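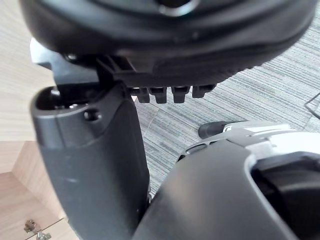

Clullden office, Thu 18 April

The low cabinets in our aisle have been on my list since February. They hold box files, mostly project records from before the move, and the order in them was whatever order the movers carried them in. Jörg Brandes did the first pass through the paper index last month and found that it no longer matched the cabinets at all, so I started over from the cabinet side and ignored the index.

Dimensions first. The cabinet is 932 mm wide and 661 mm high on the outside. It has two hinged doors and one shelf, so two compartments. The doors are on metal hinges, and when they are fully open they take up a good part of the aisle. That matters more than I expected. With both doors out you can't get a cart past, and the obvious method (park the cart in front, unload, wipe down, reload) doesn't work. I put the cart at the end of the aisle and walked.

The method I settled on:

Open both doors fully. Half-open doors get hit with a knee.
Empty the lower compartment completely before touching the shelf.
Put the next file to be sorted on the cabinet top, flat.
Return files to the shelf flat, spine label toward the aisle.
Don't start the neighboring cabinet until both doors are closed and locked.

The third step needs a note. The top is a convenient height for reading a label, but it is also where everyone who walks by puts a coffee or a stack of mail. Eifion Jenkins left a delivery slip on one of the files and it nearly went into the archive with the 27 pages of the Sidis acceptance record.

Storing the files flat is open to argument. Upright is easier to pull from, and Despina Grgić made that case at some length. My objection is that a half-full box file stored upright lets its contents slump toward the bottom edge, and after a few years the lower corners are curled. Ours were. Flat storage means you have to lift the upper ones to reach the lower ones, so I set the limit at three to a stack.

Lighting was the other thing I wanted to check while I was down there. The tubes hang in long rows under an open ceiling, and they do a decent job on the desks and on the cabinet tops. 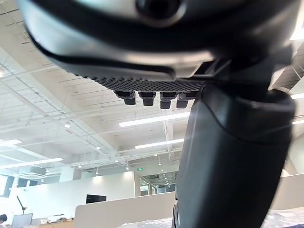 Inside a cabinet is a different matter. The top panel shades the shelf, and the shelf shades everything under it, so a label at the back of the lower compartment is hard to read without a flashlight. Adding more tubes overhead would do nothing for this. I looked at battery strips for the underside of the shelf and decided against them – too many batteries to look after for a cabinet that gets opened twice a month. The cheaper fix is a bigger label. The old ones were handwritten in pencil. The new ones are printed in 20 point type with the project name first, then the year, then the shelf code.

Glare on the cabinet tops is the opposite problem. A blue box file lying flat up there can look nearly white on its upper face from some angles, and a glossy label on it becomes unreadable. Matte label stock, then. Kilano was the first project relabeled and I can read it from standing height.

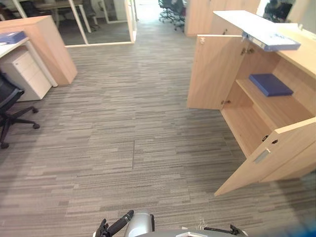 Both doors open, one box file on the shelf, one on top. Lower compartment cleared.

Remaining work: the Mockus files are split over two cabinets and should be in one. Brunello Lo Presti has the key to the second and is back on Monday. I also want to go over the hinge screws with a hand driver while the shelves are light, and wipe out the base panels before anything heavy goes back on them. Darius Kalniņš asked whether the empty compartments could take spare monitor cables. They can, in a lidded box with a label on it, same type size as the rest.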